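El firmware 2.19 de la Fokley lleva publicado desde julio y sigo sin recomendarlo a quien grabe vídeo con enfoque continuo. Para foto fija, sin reparos.

El cambio principal está en la prioridad de detección. Con la versión anterior, el AF soltaba al sujeto en cuanto algo cruzaba por delante; ahora lo retiene hasta dos segundos, según el ajuste de sensibilidad. En ráfaga se nota mucho. Con el Nillier de 200 mm a plena apertura descarté menos tomas que nunca, y eso que el motor de ese objetivo es lento. 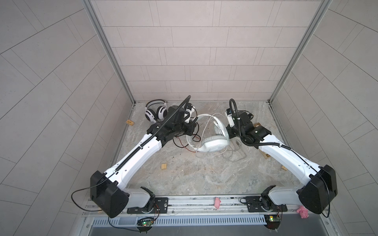 En vídeo el mismo retardo juega en contra. Si el sujeto sale de plano, la cámara se queda enfocando el vacío y después corrige de golpe. Bajar la sensibilidad a -2 lo suaviza, pero entonces vuelve el bombeo en contraluz. Leonie Goodwin me escribió que a ella le ocurre igual con el 21 mm, donde yo apenas lo veía por la profundidad de campo.

Otros detalles:

- El histograma ya se mantiene visible al ampliar.
- El botón Fn2 pierde su asignación tras actualizar. Conviene guardar antes los ajustes en la tarjeta.
- El consumo en reposo me parece idéntico.

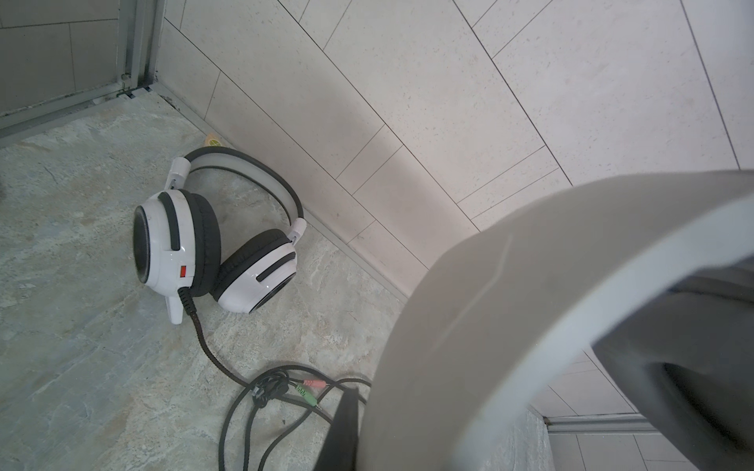
Sobre las baterías Proltex, que me preguntaba Murray Kingi en los comentarios: la cámara las acepta, aunque el porcentaje cae de 19 a cero sin aviso. Con la versión anterior pasaba lo mismo, así que no lo atribuyo al firmware.

Queda pendiente probar el flash en alta velocidad.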